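Usomico Hand-Held Gripper Kit, two-handed set
Pre-purchase inspection checklist with comments
Reviewed for: Celtbridge, bench tools group
Inspector: Sumathi Annamalai
Second check: Raimonds Mockus
Date: 2018-07-22
Result: accepted with two open items

Marks used: OK, OPEN (supplier to answer), N/A.

1. Delivery and paperwork

1.1 Both grippers present, left and right labeled on the packing list. OK
1.2 User manual in English. OK. The section on pad replacement refers to a drawing that is not in the manual. Paula Stanciu has asked Usomico for it.
1.3 Serial numbers match the delivery note. OK
1.4 Declared mass of one gripper, 700 g. OK. Weighed without cable.

2. Mechanical, power disconnected

2.1 Pivot screws tight, no thread showing past the head. OK
2.2 Fingers meet evenly when closed without a load. OK
2.3 Pads fully seated, no lifted corners. OPEN. One pad on the left unit could be raised with a fingernail. Pressed back, rechecked after 30 cycles, raised again. New pad requested.
2.4 Linkage moves through full travel without binding. OK
2.5 Pinch points marked. OPEN. No warning label on either unit. The manual mentions the hazard on its last page only. Label to be supplied or we fit our own.
2.6 Sharp edges on arms and cutouts. OK. Checked with a cotton cloth, no snags.

3. Electrical

3.1 Cable strain relief firm at both ends. OK
3.2 Supply cable length 900 mm or more. OK
3.3 No exposed conductor. OK
3.4 Housing temperature after 20 minutes of use. OK. Warm at the grip, within the limit on our sheet.

4. Handling trial

4.1 Operator keeps hair, sleeves and lanyards away from the linkage. OK
4.2 Soft item held between the pads without slipping. OK. Foam sponge used for this step. Boonsong Duangkaew notes that the ribs leave a light print on softer foam, gone after a short rest.
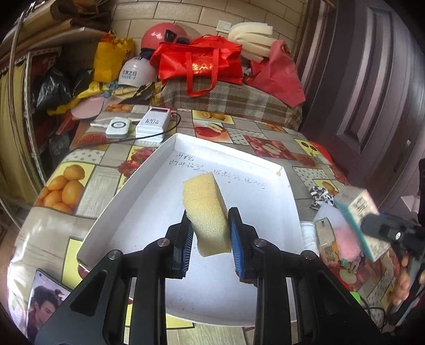 4.3 Rigid box held at an angle and returned to the table. OK. Grip force has to be kept up by the operator, as the kit has no latch. Long sessions will tire the hand.
4.4 Both units used at once over one tray. OK. The arms are wide when opened. Keep the units apart when reaching for neighboring items.
4.5 Release on command, no sticking to pads. OK
4.6 Drop test. N/A, excluded by the loan terms.

5. Follow-up

Items 2.3 and 2.5 to be closed before the kit goes to the Laltgate site. Repeat 2.1 after the first week of use and record any screw that turns.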